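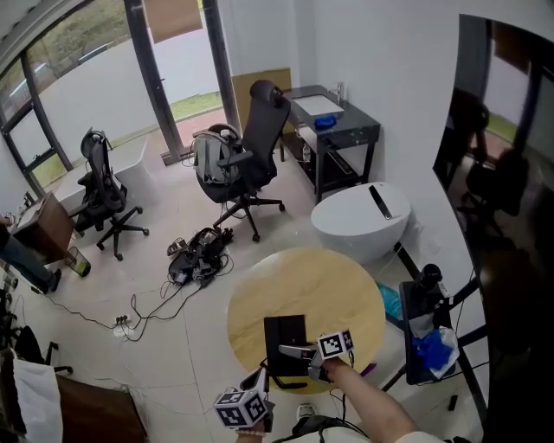

Hand-held grippers at a round table, a marker cube on each.

Can It Do the Chores Yet?
Speaker notes, Monday evening session
Raymonde Gauthier

390 shares | 4 comments

OPENING (leave the first slide up while people sit down)

Good evening! Ask for hands: who did a load of dishes today? Who swept something? Who picked up a thing off the floor, put it on a chair, and called that cleaning? (Pause. There will be laughter on the last one, let it run.)

Say it right away so people aren't waiting for it: my answer to the title is "some of them, sometimes, and I'm more excited about it than I was last year." Then spend the rest of the talk on the "sometimes."

I came to this from the shop floor. I ran packing benches at Trandel before I ever touched a robot, and I still look at every demo the way a bench lead would. Who loads it? Who clears it when it jams? Can the person on the next station reach over it?

WHAT'S ON THE FIRST SLIDE

Point at the hands. A person is holding the grippers. I love this way of working and I want the room to love it too. You take the gripper off the arm, give it to somebody who already knows how to pick things up, and let them show the motion. The patterned cubes give a camera something easy to find, so you can work out where each gripper is and how it's tilted.

If someone asks "so where's the robot?", great question, take it now. In this kind of work the robot can come later. The person's skill comes first.

Demonstrate with the kitchen tongs from my bag. Pick up the paper cup. Then pick up the cup with my eyes closed. Then hand the tongs to someone in the front row and ask them to fold the dish towel with them. (They will struggle. Thank them warmly, it's a hard thing to do with tongs!)

The point of the tongs: as soon as you lose your fingertips you start planning differently. You push things against the table edge. You use the other hand as a wall. Those little tricks are what we want a machine to pick up from us, and most of us couldn't write them down if we were paid to.

THE SHOP-FLOOR HALF

Go quickly here, the home part is what people came for.

Clernalari, the parts-kitting job. Same bin, same tray, same light all day. The arm did about 3000 picks over the trial and by the end the crew had stopped watching it, and from a crew that's high praise. What it couldn't do was the bag at the bottom of the bin with the air sucked out of it. A person did those. Fine! Good division of labor.

Zetadport, wiping down. We tried a flat bench first and it was lovely. Then a bench with a vise on it. The arm wiped the bench and treated the vise like a cliff. We had 2 long afternoons on that vise. I have a soft spot for it now.

Tell the story of the label roll here if time allows. Skip it if the clock is past half.

What made the good jobs good: somebody had already done the tidying. The bins were square to the bench and the cords were off the floor. A factory gives you that because people worked for years to get it that way, and the robot walks into the benefit. So when I hear "it works in the factory, the home is next," I want to ask who is going to square up the home.

NOW A ROOM WITH STUFF IN IT

Click. Give them a few seconds to look before talking.

Ask: what would you do first in here? Take a couple of answers. Somebody will say the cables. Somebody will say the backpack on the chair.

Start with the cables. They run across the floor from that black heap to the power strip. A person steps over them and never thinks about it. A machine on wheels has to decide whether a cable is something to drive over, go around, or pick up, and if it picks one up, what's on the other end? Pull a cord in the wrong place and you've moved the whole heap.

Then the heap itself. Straps and boxy devices, one on top of another. "Put that away" is a sentence any teenager understands (whether they do it is a separate talk). For a robot it's a dozen separate guesses. Which strap belongs to which thing? Where does "away" begin?

Then the backpack. Is it clutter, or is it exactly where it should be? I'd leave it. Many people would leave it. I have no idea how to write that rule, and it changes depending on whether guests are coming.

And the shine! Look at the lights in the floor and the window frames in the dark screen. Reflections are beautiful and they are trouble. My colleagues at Chatzigeorgiou had a sorting cell that kept reaching for the picture of a bottle in a glass door. We hung a towel over the door, and the towel is still there as far as I know. 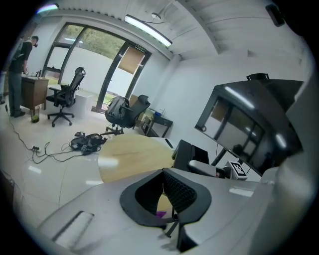
SO WHERE ARE WE, CHORE BY CHORE

Read these off with energy, don't linger.

Wiping a clear table: yes. Go home and be happy.

Wiping a table with things on it: getting there. Lifting the thing, wiping under it and setting it back is a two-handed job, and two hands is where I've seen the nicest progress.

Picking up hard objects and putting them in a box: yes, when it can see them and there's room to get the fingers around. Expect it to be slow. I read my mail while it works.

Towels and shirts: I've seen good folds. I've also seen a shirt folded with a sleeve outside like it was waving. Slow, and worth watching.

Cables: no. Please somebody in this room work on cables.

Deciding what's trash: no, and I'd want it to ask me for a long while yet. A machine that holds up a receipt and waits would suit me fine.

Getting around a room with rolling chairs: mixed. The chair is never where the map says. Every time you stand up, you've redrawn the room.

WHAT I'D LIKE YOU TO TRY

Take the tongs home idea seriously. Pick one chore, do it with tongs in each hand, and have a friend film your hands. Watch it back and look for the moments where you hesitate or switch hands. I did this with the silverware drawer in April and found out I sort forks by sound. By sound! I had no clue.

If you run a shop, do the same thing at your slowest bench before you call a vendor. You'll learn more about the job, and you may fix it with a better bin.

QUESTIONS (likely ones)

"Will it take jobs?" Answer straight. At Clernalari the kitting crew moved to final check. I can't promise that for anybody else's plant and I shouldn't try.

"What should I buy?" I don't recommend models from the stage. Ask any seller to run it in your room, with your mess left out.

"Is it safe around kids?" Talk about speed and grip force, then about stairs. Have the short clip ready.

"When can it do my laundry?" Ask them which part. The folding and the socks under the bed are very different jobs.

Tongs go back in the bag. Collect the dish towel from the front row.

Contact Raymonde Gauthier | Copyright, all rights reserved | Back to top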